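Light and Materials, Unit 4: Hard Shadows, Soft Shadows
Handout to go with the evening lecture. Bring it to the studio session.

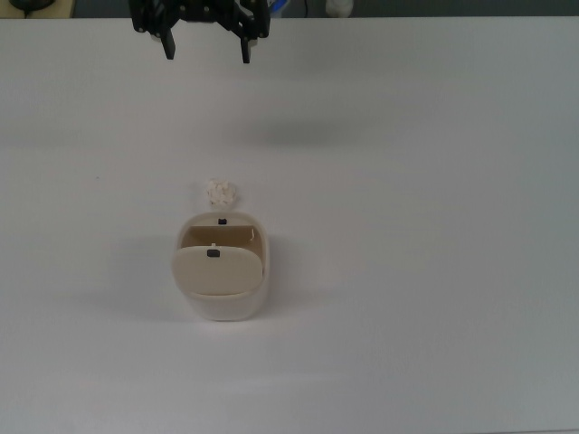

Fig. 1. A soft gray shadow on a white tabletop.

Reading before class: the first chapter of the course reader by Zsófia Somogyi, up to the section on colored light.

1. Terms

A shadow has two parts. The umbra is the area where the light source is completely blocked. The penumbra is the area around it where part of the source can still be seen. If you were an ant standing in the penumbra, you would look up and see a piece of the lamp.

A point source gives an umbra and no penumbra. No real lamp is a point, but a bare LED across a room comes close. A window, an overcast sky or a lamp behind paper is a large source and gives a wide penumbra.

2. What sets the width of the soft edge

Three lengths matter: the width of the source (S), the distance from the source to the object (D), and the distance from the object to the surface (d). With a surface facing the source, the width of the penumbra is

P = S x d / D

Worked case: a round lamp shade 20 cm wide, 800 mm above a ruler, with the ruler held 2 cm above the desk. Put everything in centimeters first. P = 20 x 2 / 80 = 0.5 cm. Raise the ruler and keep the lamp at the same distance above it, and the edge gets wider in step. Most mistakes on last year's sheet came from mixing millimeters and centimeters.

When P is larger than the object's own width, the umbra no longer reaches the surface. What is left is a gray patch with no dark center, and it can be hard to tell the shape of the object from it.

3. Why shadows on white are gray

The shaded area still gets light from walls, ceiling and sky. A white surface returns most of whatever reaches it, so even a full umbra in an ordinary room is far from black. Students who draw shadows in solid black are usually drawing the name of the thing - look again and compare it with something that really is dark, such as the gap under a door.

4. Several lamps

Each lamp makes its own shadow. Where two shadows overlap, the surface is darker than in either one alone. In room 544 the ceiling panels sit close together and their shadows merge into one blur. Switch them off for the exercise and use the desk lamp.

5. Studio exercise

Use the matte white board and the Trnka lamp from the cabinet. Hold a pencil flat against the board, then raise it in steps of 2 cm. Measure the soft edge at each step and plot it against height. Repeat with tracing paper over the lamp. Note where the dark center disappears.

Sheets go to Botond Kerekes by the end of June. Write your units in every column.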